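件名：洗濯乾燥機の「しわケア」コースが途中で止まります（Retex お客様サポート掲示板）

状況：対応中

こんにちは、Retexの乾燥機を使い始めて3か月の者です。ずっと快調だったのに、先週からしわケアコースだけ途中で止まるようになってしまって、もう自分では手詰まりなので書き込みます！

症状はこんな感じです。スタートして20分くらいは普通に回っているんです。で、ふっと音が小さくなって、ドラムが止まって、表示に「11」と出る。取扱説明書のエラー一覧には「10」の次が「12」で、11がない（ここで一回、説明書を閉じてお茶を飲みました）。電源を入れ直すと消えるんですが、もう一度しわケアにするとまた同じところで止まります。標準コースと毛布コースは最後まで回ります。

試したこと。フィルター掃除、排気口のほこり取り、コンセントの差し直し、洗濯物を半分に減らす。あと、Pavcombeの店舗で買った2,000円の純正フィルターにも替えてみました。変化なしです。タオルだけなら通るかなと思ったらタオルでも止まりました。うーん。

困っているのは主にテーブルクロスとシャツです。標準コースで乾かすと折り目がそのまま残るので、結局アイロンを出すことになって、何のために買ったんだっけ、と（笑）。うちは布ものが多いので、このコースが使えないのはかなり痛いです。
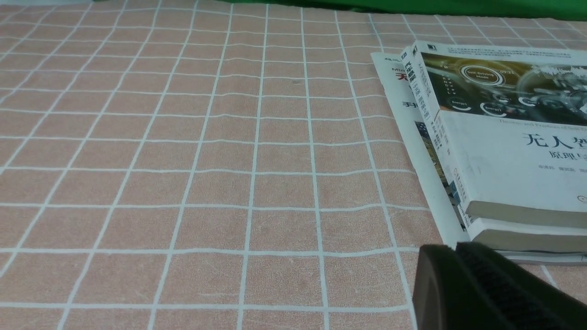
Sotomayor：うちも同じ機種で11が出ました。サポートに電話したら、しわケアのときだけ使う湿度センサーの汚れだと言われましたよ。ドラムの奥、右上の小さな金属板です。柔軟剤の膜がつくらしいので、固く絞った布で拭いてから、空のまましわケアを一回まわしてみてください。洗剤は使わないほうがいいそうです。

Sotomayorさん、ありがとうございます！金属板、ありました。指で触るとちょっとぬるっとしていて、あーこれか、と。柔軟剤はPlernessの濃縮タイプを毎回きっちり入れていたので、思い当たりすぎます。

拭いてから空運転、最後まで通りました。続けてシャツだけ入れて、これも完走。11は出ていません。ただ、終了間際にカタッと小さい音がするようになった気がして、前からしていたのか思い出せないんです。同じ音がする方、いませんか？

チケットはもう少し開けたままにしておきます。次はテーブルクロスをまとめて回すので、また止まったら追記しますね。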